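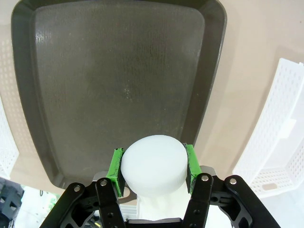 La bandeja gris y, a su derecha, la canasta blanca.

Cuando mi tía Kalliopi Zacharopoulos cerró la mercería Psarras, me dejó en herencia los botones, que no eran pocos, y una manera de ordenarlos que a mí, la verdad, me costó todo un mes de julio entender. Los botones llegaron a casa en bolsas de tela, anudadas con cinta de algodón, y yo los fui guardando en el armario del pasillo con la idea de ocuparme de ellos cuando tuviera tiempo, que es lo mismo que decir nunca.

Fue Fadwa Tawfik, la vecina de arriba, quien me sacó de la pereza. Había cosido de joven en un taller de Noltosstead y todavía le brillaban los ojos cuando oía abrirse una caja de costura. Bajó una tarde con un bizcocho de anís, vio las bolsas por la puerta entornada del armario y ya no hubo manera de hablar de otra cosa.

—¿Y esto lo tienes aquí a oscuras? —me dijo, con el plato todavía en la mano.

Despejamos la mesa. Puse la bandeja grande, la oscura, la de las esquinas redondeadas, y Fadwa pasó la palma por el fondo como quien acaricia a un gato. Le gustó que fuera rugoso. Decía que en lo liso los botones patinan y se van al suelo, y que una se pasa la vida debajo de los muebles. Luego se inclinó, entornó los ojos y señaló unas motitas claras, ahí, cerca del centro.

—Polvo —dije yo, avergonzada, y fui a buscar un trapo.

—O nácar —dijo ella—. Déjalo, mujer, que trae suerte.

Y lo dejé, porque con Fadwa se discute poco y se merienda mucho.

La canasta blanca, la de los agujeritos, era para lo dudoso: los desparejados, los partidos, los que habían perdido el rabillo. Mi tía la llamaba el purgatorio. Yo pensaba que los más pequeños se colarían por los huecos, y alguno se coló, claro, pero Fadwa los recogía con la yema del dedo y los devolvía a su sitio sin interrumpir lo que estuviera contando, que solía ser largo y tener varias bodas dentro.

Vaciamos la primera bolsa sobre el gris y sonó a lluvia. Había botones de abrigo grandes como galletas, otros de camisa de niño, uno verde con un ancla que ninguna de las dos supo explicar. Pensé en mi tía detrás del mostrador, buscando sin mirar, charlando con la clienta mientras la mano iba sola al cajón justo.

—Este era de alguien que se mareaba en los barcos —decidió Fadwa, y se guardó el ancla en el bolsillo del delantal.

Se nos hizo de noche con la segunda bolsa a medias. Del bizcocho quedaba una esquina, y la partimos.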